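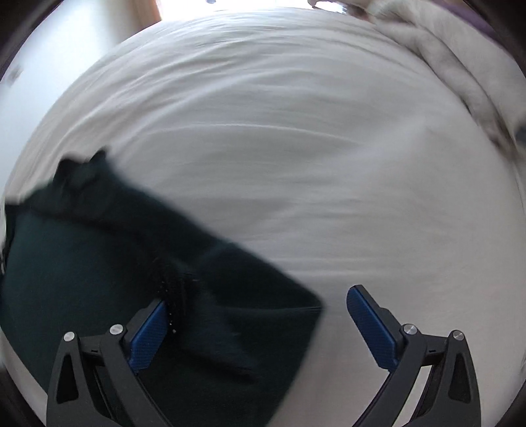
Can a machine fold your laundry yet? Notes for a 16-minute talk

Reading time: 3 minutes

Opening

Say hi, thank Heidrun Kaufmann for the invite, skip the bio (it's in the program). Then go straight to the question I get at every family dinner: when can I buy one that does the laundry?

Short answer: not this year. Longer answer is the rest of the talk, and I think it's a fun one, because the chores that are hard for machines are almost never the ones people guess. Ask for hands: who thinks a dishwasher is harder to build than a blanket folder? Wait for the laugh. If it doesn't come, keep moving.

The shop floor first

I spent most of September at the Dolan plant watching the Levamis cell put caps on bottles. It does 62 a minute and it's lovely to watch -- you could stand there all lunch break. But every bottle shows up in the same spot, facing the same way, and it's stiff. Tip one over and the whole line stops and a light comes on.

Then I asked if the same cell could bag the shop rags at the end of a shift. Everybody on the crew grinned at me. They'd tried! A rag has no front, it has no fixed shape, and the arm would close on air or grab two at once (act this out with the rag from my bag, people like it).

So why is cloth such a pain

A rigid thing has a position and an angle, and once you know those you're pretty much done. A fleece blanket on a bed can lie in more ways than I could list in a week. Dark fleece is worse, since the wrinkles hardly show, and the edge you want is often tucked under.

What you and I do without thinking is pinch. We take up a little fold between two fingers, lift it a touch, feel whether we've got one layer or two, and go from there.

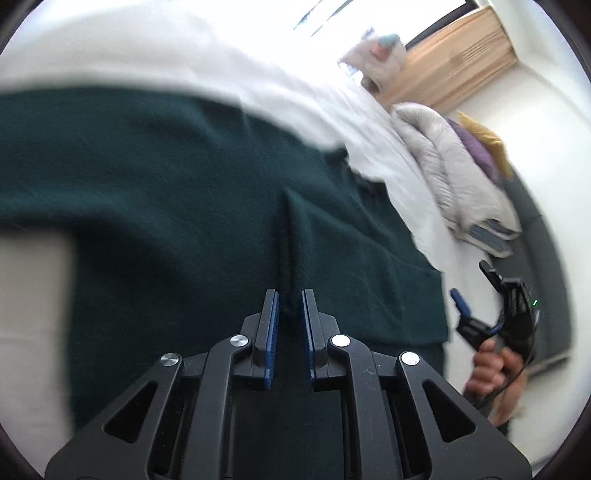
And then comes the part I always underrate, the letting go. You've got your nice fold, you lay it over, and if you open your fingers a bit early it springs back and you start again. In our Ploltura trials we ran 200 folds, and the drops at the end cost us more than the grabs at the start. I'd have bet money on the opposite, and I did, and I still owe Heidrun a lunch.

Time matters too. Our Umby arm took 245 seconds on one throw blanket, start to finish. My mother would've done the whole basket and be on the phone with my aunt. PAUSE HERE, drink some water.

The room is part of the job

In the lab the table is bare and the blanket is alone on it. At home you've got pillows, a comforter shoved up at one end, a sheet that wrinkles along with whatever you're pulling. Grab slightly too deep and you take the bedding with you.

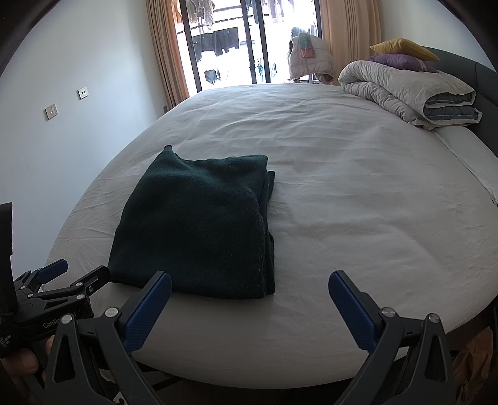 Dark green fleece or knit garment folded on the bed, with the comforter and pillows behind it.

What I'd tell a buyer

If your parts are stiff and they come in one at a time, go ahead, call a vendor. If it's towels, you can get a long way when they're all one size. Mixed household stuff, on a real bed? I'd wait, and I'd ask any salesperson to let me mess up the blanket myself before the demo.

Questions. If someone asks about socks, use the backup slide.

Related talks
Bottles, caps and the easy half of packing
What the Levamis cell does when the light comes on
Towels first: picking a starter chore
Ploltura trials, notes on dropped folds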